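Home | About | News | Courts | Coaching | Contact

Rastberg Squash and Racketball Centre to open three new courts in March
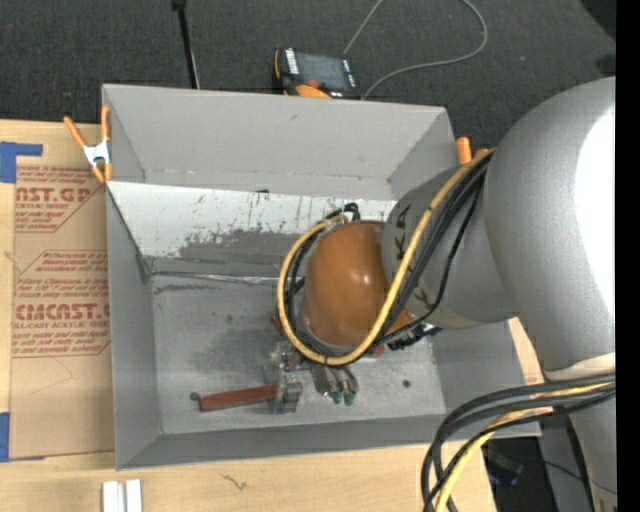 New courts and longer opening hours

Rastberg, December 14, 2024. The Rastberg Squash and Racketball Centre will open three new courts in March, bringing the total at the site to five. The work is being carried out by the building firm Melnychuk and is paid for by the centre's own reserves and a loan from its parent company, Clurko.

The two existing courts will stay open while the work goes on. There will be some noise on weekday mornings, and the side entrance is closed until the new courts are ready. Players should use the main door on the car park side.

One of the new courts has a movable side wall, so it can be used for doubles squash as well as singles. The other new courts are standard singles courts. All three will have LED lighting and a short row of seats behind the glass.

From the opening, the centre will be open from 7 am to 10.30 pm on weekdays and from 8 am to 8 pm at weekends. At present it closes at 9 pm on weekdays and does not open on Sunday mornings.

Membership and waiting list

The centre has 1,462 members. A further 173 people are on the waiting list, which was started when evening bookings became hard to get. Everyone on the list will be offered a place by email before the new courts open. Offers are held for two weeks and then passed to the next person.

Monthly fees for current members will stay the same until the end of their present contract. Off-peak membership will be extended by an hour and will cover weekdays until 5 pm. Non-members can still book a court at the desk or by phone, up to three days ahead. Members can book up to eight days ahead.

Coaching and junior sessions

Group lessons for beginners will run on Tuesday and Thursday evenings, with rackets and balls included in the price. Eye guards are lent free of charge and must be worn by all players under 19. Junior sessions move from the sports hall to the new courts and will be split by age.

The internal leagues will be redrawn for the spring round. Players who want to join should leave their name at the desk and say which evenings suit them. The Randora Cup, the centre's yearly club tournament, will use all the courts for the first time. Entry forms will be available from reception once the dates are fixed.

Court bookings for the new courts will open on the website two weeks before the first day of play.

For further information, please contact the centre office in Rastberg during opening hours.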